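2021-06-21

Started on the pose flips again. The finger pose coming out of Humoleck still jumps between two answers whenever a marker is seen nearly face on and small. It is the old two-solution problem for a flat square: four corners, two tilts that fit almost equally well, and the solver takes whichever has the lower error on that frame. The difference between the two errors is often smaller than the corner noise, so the choice is close to a coin toss. In the plots it looks like a finger snapping back and forth through an angle no finger could reach.

I had been hiding this with a median filter. Took the filter out this morning so as to see what was under it. It was worse than I remembered. The filter was also eating fast closes, and those are the part of the motion the policy most needs to copy.

The present state of the chain, written down so that I stop having to work it out from the code:

Camera frames arrive with the camera's own clock. The motion sensor arrives on a separate clock at 1000 Hz. The recorder writes both into one file and adds the host time of arrival to each message. Humoleck reads the file, finds marker corners, solves for each face, then hands the result to the smoother. The smoother knows nothing about which face a pose came from. I think that last point is the real fault, and I have walked past it since March.

Changed the layout file so that the faces of a block belong to one rigid body. Before, every face was its own thing with its own pose, and the finger pose was an average of whatever was in sight. With the block as one body, all visible corners go into one solve. When two neighbouring faces are seen, the corners are no longer in one plane and the second solution goes away without any filtering. When only one face is seen the trouble is still there, and for that case I now keep both candidates and pass them on with their errors.

The layout file needed the true angles between faces, and I had been using the drawing. Wrote a small fit that treats the face-to-face transforms as unknown and solves for them over a whole recording. It settles in a few steps if the start is sane. If the start is the identity it goes somewhere silly and reports success. Added a check on the final error and made it refuse to write the file when the check fails.

Ran the set-up recording on the floor before lunch, with the lens looking across the room and people at work further back. I wanted background with plenty of corners at different depths, and ceiling lights in view to see what the exposure control would do.

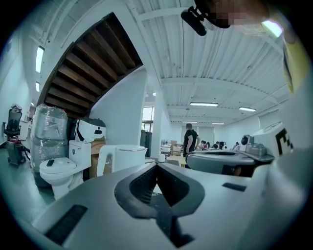
Catríona Dunne thinks I am fixing this in the wrong place. Her note on the merge request says that a detector should report what it sees and nothing more, that keeping two candidates per face makes every reader of the topic deal with a question only the tracker can answer, and that the jaw model already rules out most of the bad poses: the fingers slide along one line, so there is one number to find and no reason to solve for six.

She is right about the one number. I replied that the jaw model holds only if the camera mount has not moved, and that we would like to be told when it has. If the solve is forced on to the line, a knocked mount turns into a small error in the opening width and goes unnoticed. We settled on doing both. The block solve stays free, the jaw model is fitted afterwards, and the distance between the two is logged as a health figure. Candidates stay inside Humoleck and never reach the topic. I renamed the field twice and put it back.

Results on the set-up recording, 2755 frames in all. With the old code the flips are spread through the file, with thick patches when the gripper is turned away from the lights. With the new code there are no flips on frames where two faces are found. On single-face frames the jaw model picks the right candidate in all but 16 cases. I went through those by hand. Most are motion blur, and the corners are simply wrong, so neither candidate is any good. The proper answer there is to drop the frame and let the motion sensor carry it. Put in a gate on the corner error. It is a plain threshold and I do not like it, but it can be tuned later against more data.

Exposure is the next thing. Bright ceiling lights pull the exposure down, the white border round the marker goes grey, and the detector's local threshold window is too small to recover the edge when the marker is close and large. Made the window depend on the last known marker size. That costs a second pass on the first frame and nothing after that. Tried fixed exposure as well. It is better near the lights and useless under the tables. Left it on auto with an upper limit on shutter time.

Oisín Rafferty asked for the time offset between camera and motion sensor to be solved per recording instead of read from the settings. He has been training on the Gaillard set and sees the hand lead the picture by a little in some recordings and lag in others. I doubted it, then plotted it, and he has a point. The offset is steady inside a recording and differs between recordings. It is decided at the moment the two drivers start, and depends on which one comes up first.

Wrote the offset solve in the afternoon. Turn rate from the camera poses, turn rate from the gyro, slide one along the other, take the peak, then refine with a parabola through the three points about it. Search range is 1000 ms either way. That is far wider than needed, but on the first file it put the peak hard against the narrow limit I had set, and I would not have known. The cause was a driver that had queued messages while the disk was busy and stamped them on leaving the queue. Fixed the stamping. Left the range wide.

A slow, smooth motion gives a broad peak and a poor offset. Lid pick-ups are bad in this respect: the arms go forward, the fingers close on the rim, the lid comes up level, and hardly any turning takes place. Asked for a short twist of the wrist at the start of each recording, which costs a second or so and gives a clean peak.
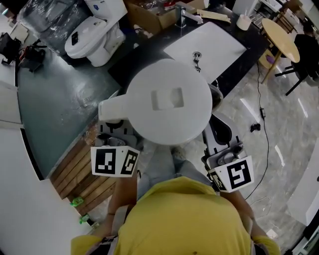
The grip itself raises a second matter. A wide flat thing held by the rim keeps the fingers far apart, and the opening width sits near the top of the range, where the lens distortion is strongest. The fisheye model was fitted mostly on points near the middle. I looked at the leftover error against distance from the centre and it climbs steadily towards the edge. The width is read too small there. A policy trained on this would learn to open a little less than it should, and we would spend a week blaming the controller.

Refitted the lens model with extra weight on the outer points, and collected more of them by holding the board well out to the sides. The error at the edge is now of the same order as in the middle. Old recordings need to be run again with the new model. Started that on the Iller machine at the end of the afternoon with the job split by recording. It failed at once on a path with a space in it. Fixed, started again.

Also changed the viewer in Omness so that it draws the block outline over the frame with the jaw-model pose in one colour and the free pose in another. When they agree there is one outline, and when they part it is plain at a glance. I should have had this before writing any of the rest. Scrubbing is still slow on long files since every jump decodes from the previous key frame. Could write an index at recording time. Not today.

Small things, noted so they are not lost:

The recorder closes the file before the last block of sensor messages is flushed. Short recordings lose their tail. Have a test that shows it, no fix yet.

Marker identity is read from the layout file, but left and right are still set by a flag on the command line. Swapping them gives a mirrored hand and no warning. The layout should carry the side.

The health figure is logged as metres in one place and millimetres in the other. A factor of 1000 between two plots of the same thing took me longer to spot than I care to write down. All metres from now on, converted at the point of drawing.

Catríona wants the gate on corner error replaced by a proper weight in the solve. Agreed in principle. It needs an honest figure for corner noise as a function of marker size and blur, and the only blur measure I have is crude. Will try taking it from the gyro, which knows how fast the thing was turning while the shutter was open.

Merged the block layout and the offset solve. The lens refit waits for the Iller run. At last look it was part way through the Gaillard files with no failures, and I left the log open on the second screen.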